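The Stimau long table, matt black

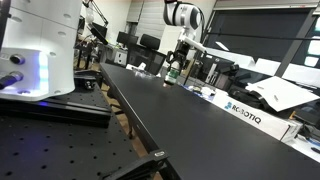 I've been selling tables out of the Ceterness shop for long enough to know that most people come in asking about the finish first and the length second, so I'll do it in that order.

The Stimau is black all over the top and it's a proper matt black. I went through three suppliers before I found one whose coating I liked (Widmer, if you're the sort who wants to know) and the thing I kept coming back to was how easy it is to work on for a whole afternoon. You get no shiny patch glaring back at you from the window. Small clear bits and pieces, the sort of thing that vanishes on a pale worktop, are so much easier to find again on a dark one! I do all my bottling-up at home on mine, and pale labels stand out on it beautifully.

It does show dust. I'd be fibbing if I told you otherwise. A slightly damp cloth sorts it out, and then a dry one if you're fussy like me. Please don't use cream cleaner on it, or the rough side of a sponge, as you'll end up with a polished spot you can't get rid of.

Now the length. It's a long, narrow top and people do underestimate it, so get the tape measure out and then walk round the space where it would go. I like it best run out from a wall into the room, so you can get at both sides, but plenty of customers have it along a wall with something else butted up beside it for boxes and bags and whatever's in the middle of being unpacked. That second surface is worth having if you can fit one in. Mine started as a spare desk and is now permanently covered in cardboard, paper and half a drawer's worth of oddments, and the long table stays clear for the job I'm doing. Well, clearer.

The legs are dark to go with the top and look smart on a light wooden floor. They come with felt pads in the packet with the bolts. If your floor isn't level you'll want the adjustable feet instead, so say so when you order and I'll swap them over for nothing.

You can clamp things to it too. The edge will take a metal clamp bracket, a lamp, a small vice, that kind of thing. I put a scrap of card under the jaws when I'm fixing something on for a day or two, and I leave it out if the thing's going to live there. Do it up firmly by hand and stop. I had one back last winter where somebody had really leaned on the handle, and the edge never recovered.

The details, then:

Price: £381, legs and fixings included
Delivery: £43 to the door, or free if you collect from Ceterness
Order code: Boron 2,016 (Boron is just our name for the black finish)
Top: one length, matt black
Legs: dark, supplied with felt pads, adjustable feet on request
Assembly: two people, please, it's an awkward thing to turn over on your own

Put it together upside down on a blanket, get all the bolts started before you tighten any of them, and then lift it over between you. Don't drag it. I know it's tempting once it's nearly in the right place!

I get asked whether it comes in white. It doesn't at the moment, and I've not got plans for one. There are three black ones in stock as I write this, and the next lot should be in by the end of January. If you'd like to see the finish before you buy, drop me a line and I'll post you an offcut, which you can keep (it makes a decent coaster).

Page last updated January 19, 2019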